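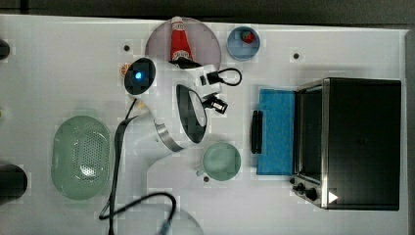

*Garrafa de ketchup no prato, morango de brincar na taça azul.*

## Março – ensaio do boletim de voto, círculo de Urkorthorpe

Início 9h40. Presentes: Stela, Petrică, Parisa e eu. Rohani entrou a meio da manhã para a parte da leitura ótica.

Objetivo: comparar a contagem manual com a contagem do leitor Jellska usando o boletim novo, o que tem os candidatos numa só coluna e o quadrado à direita do nome. O boletim antigo (duas colunas) ficou medido em fevereiro e não se repetiu.

**Material**

Recebemos 800 boletins da tipografia Moldovan, em maços cintados. Usámos 661, os que foram preenchidos nas sessões da biblioteca e do centro de dia. Os restantes 139 estão por preencher, na caixa cinzenta do armário de baixo. Não usar para rascunho, vão ser precisos para o ensaio da dobra.

O papel é mais encorpado do que o da prova. Petrică acha que a tipografia trocou a gramagem sem avisar. Pedir a ficha do papel. A cor da impressão está igual à prova e o alinhamento dos quadrados também, medi em três maços.

**Contagem manual**

Dividimos os boletins por seis mesas simuladas, com a mesma regra do manual de Drendham: uma pessoa lê em voz alta, outra regista, uma terceira confere o monte no fim. Como éramos poucos, fizemos as mesas uma a seguir à outra e trocámos de função entre elas.

Mesas 1 a 3 sem nada a assinalar. Na mesa 4 o registo não batia com o monte por um voto; recontado, o erro era do registo (dois traços feitos no mesmo candidato). Na mesa 5 aconteceu uma coisa parecida, mas o erro estava no monte – dois boletins colados. Foi o único caso, e as bordas estavam mal cortadas. Guardei os dois num envelope com a indicação "colados". Mesa 6 sem nada.

O boletim de uma coluna lê-se mais depressa em voz alta, disseram as duas pessoas que leram. Não cronometrámos cada mesa em separado, devíamos ter feito isso. No próximo ensaio, anotar hora de início e de fim na própria folha de registo.

**Leitor Jellska**

Primeira passagem com a configuração de origem. O leitor pôs de lado 24 boletins para verificação humana. Vimos todos um a um, com Parisa a ditar e eu a escrever:

- cruz que sai do quadrado e toca na linha do candidato seguinte (o grupo maior)
- sinal muito fraco, feito a lápis
- quadrado todo pintado em vez de cruz
- nome riscado e cruz noutro lado
- canto dobrado por cima do quadrado de baixo

Pelo critério do manual, quase todos os do primeiro grupo são votos válidos, a intenção é clara. Os do nome riscado são mais complicados. Stela diz que em Drendham sempre se contaram como nulos; Anil, com quem falei ao telefone, tem ideia de que na última eleição para a assembleia municipal se aceitaram alguns depois de reclamação dos delegados. Vou procurar as atas. Até lá ficam separados e não entram em nenhuma das colunas.

Segunda passagem com a margem de tolerância do quadrado alargada. O leitor separou menos boletins, mas deu como válido um que tinha dois quadrados marcados, um deles com uma cruz muito pequena. Isto não pode acontecer. Rohani voltou à margem de origem e ficou assim. Prefiro ver mais boletins à mão.

Fora dos boletins separados, os totais por candidato coincidem com a contagem manual depois de corrigida. Folha de comparação assinada pelos quatro e agrafada na página seguinte.

**Discussão sobre a ordem dos candidatos**

Parisa levantou outra vez a questão do sorteio. No boletim de ensaio os nomes estão por ordem alfabética e o primeiro da lista teve mais votos do que esperávamos para nomes de pessoas que não existem. Pode ser efeito da posição, pode ser por o nome ser curto. Com uma só versão do boletim não conseguimos distinguir. Proposta dela: imprimir duas versões com a ordem invertida e distribuir alternadamente. Petrică lembra que isso obriga a reconfigurar o leitor para cada versão e a marcar o boletim de alguma maneira, o que num boletim real não seria aceite. Para ensaio serve.

Ficou decidido fazer as duas versões, só para contagem manual.

**Reclamações de quem preencheu**

Passei os comentários das sessões a limpo. Os mais repetidos:

- letra do partido demasiado pequena por baixo do nome
- o quadrado fica longe dos nomes curtos e é fácil trocar de linha
- no centro de dia, várias pessoas pediram uma régua

A ideia da régua não é má. Stela vai cortar algumas em cartolina para ver se ajuda. Para a questão da distância há duas hipóteses, linha ponteada entre o nome e o quadrado ou fundo alternado. O fundo alternado preocupa-me por causa do leitor, pode confundir com lápis fraco. Experimentar a linha ponteada primeiro.

**Por fazer**

- [ ] Pedir à Moldovan a ficha do papel e perguntar pelo corte (Petrică)
- [ ] Atas da última eleição municipal, reclamações sobre nomes riscados (eu)
- [ ] Provas com linha ponteada e letra do partido maior (Parisa)
- [ ] Réguas de cartolina (Stela)
- [ ] Exportar o registo do leitor das duas passagens e guardar na pasta do círculo (Rohani)
- [x] Fechar e rubricar os envelopes das seis mesas

Terminámos às 16h20. Os envelopes ficaram na prateleira de cima, por ordem de mesa. O dos colados está à parte, com um elástico.

Nota acrescentada ao fim do dia: Anil telefonou, encontrou uma cópia do manual anterior e o parágrafo sobre nomes riscados é diferente do atual. Traz a cópia na próxima sessão. Não mexer nos boletins separados antes disso.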